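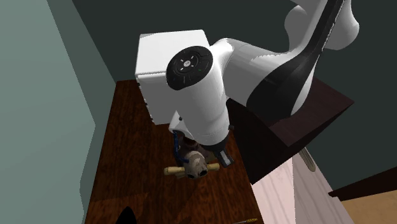

Wondside cell, sim side: wrist and gripper setup

20 August 2025

Picking this up where Menaka left it before she went over to the Ravatia job, and writing it out at more length than she would, so that whoever opens the project next doesn't have to come and find me (though you're welcome to, I'm usually by the kettle).

I spent the morning on the hover pose, the one in the render at the top, with the gripper waiting beside the mottled grey-brown piece and the wooden rod ends sticking out on both sides of it. The finger with the light grey pad finishes just above the tabletop, close to the right rod end, and I've been going back and forth on whether that is too close. On the old tool offset the first move down took the finger straight into the wood. The wrist didn't mind in the least, being simulated, but the contact solver threw the object clear off the table and I had to reload.

So, the offset. Menaka had it measured from the wrist flange and the Bepari export measures it from the gripper mount, and the two had been added together somewhere in February. I took the second one out and saved the file as tool 2. Please don't load tool 1 for anything, I'm only keeping it until Mahfuz has compared his logs.

Approach speed is down to 60 mm/s for the last stretch. It feels terribly slow when you sit and watch it, but the grasp check gets enough samples that way and I'd like to leave it alone for now.

Ran the long batch over lunch, 2235 resets. The first 860 were clean, and after that the object began coming back with a small twist in it, always the same direction. I thought it was friction on the tabletop and lost a good hour to that (friction is fine, I put it back how it was). The reset script restores position but reads the rotation from the last saved state, so any little error gets carried along and grows. Mahfuz spotted it over my shoulder in the time it took him to put down his coffee. Fixed in the script, short rerun looks steady, long rerun going tonight.

Shell meshes: still getting a thin jagged pale line where the black panel meets the white casing. Cosmetic as far as I can tell. The collision shapes are separate and I checked those one joint at a time.

Still to do: ask Kaltbridge whether their newer wrist model has the knob in the collision mesh, ours doesn't. Move the thin tool with the yellow and dark handle farther from the corner of the table, or lock it down, I haven't decided. Tell Menaka about the offset, kindly.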